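Week 6 handout: Learning to grasp from wrist views

Last week we left the Prerex policy doing beautifully on matte cubes, a class of object few people keep in the kitchen. Today's topic is contact-point prediction on cookware, following the Meinecke method. Read section 2 of the course notes first, or at least carry it around conspicuously.

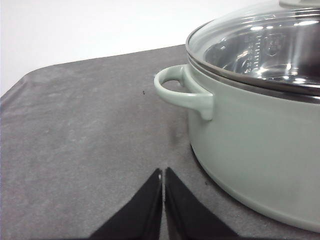 Page last changed: August

The network takes one colour view from the wrist and scores candidate contact points. Glass lids and steel rims are its natural enemies: highlights slide about as the wrist moves, and the scorer falls in love with them. A side handle is a far more sensible target, being matte, graspable and attached to the thing you want.

Training is in 2 stages. The first uses 600 teleoperated approaches, with the operator's final grasp as the label. The second adds 300 corrections, collected by letting the policy drive until somebody winces. Corrections count double in the loss — wincing is expensive data.

For flatter dishes, the label is a point on the rim plus a closing direction. One finger goes outside and one inside, with the closing direction perpendicular to the local rim tangent.
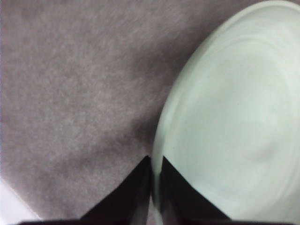

Fig. 2. Fingertips at the rim of a pale green dish, wrist view.

For the tutorial: load the Gulleo split, colour the score map by confidence, and find a view where the highest score lands on glare. Bring it along, with your proposed fix. "More data" will be marked as a joke.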